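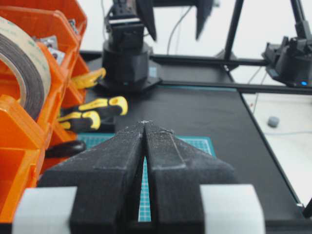

Fig. 11. Tape in an upper compartment of the organizer, beside the cutting mat.

Section 4: Setting up the Parri label printer for craft fair season

Do this at home, the night before. The parking lot at 6 a.m. is a poor classroom.

1. Put the Parri on a flat surface and plug it in. The light blinks amber while it thinks. Let it think.

2. Open the lid and drop in a label roll, printed side up. A full roll holds 400 labels. If the lid won't close, the roll is in backward. If it still won't close, it was right the first time.

3. Pull the first label past the cutter and shut the lid until it clicks.

4. Hold the feed button until the printer spits out 11 blank labels. It is measuring the gaps. Keep the blanks – they make decent bookmarks.

5. On your phone, open Kollano and choose Add Printer. Type the code from the underside of the Parri, which is printed in a size meant for ants.

6. Print one test label. The price should sit inside the border. If it has wandered off, go to Margins and nudge it left or right, a notch at a time.

Note: Kollano saves up to 280 items. Once you pass that, it deletes the oldest one and doesn't mention it. Export your list first.

Caution: The cutter is sharp and does not care that you are in a hurry. Unplug the printer before clearing a jam.

Caution: Don't leave label rolls in a hot car. The glue creeps out at the sides, and the next 50 labels come off as one long, sad ribbon.

For printing in two colors, see Section 5. Bring patience and a spare roll.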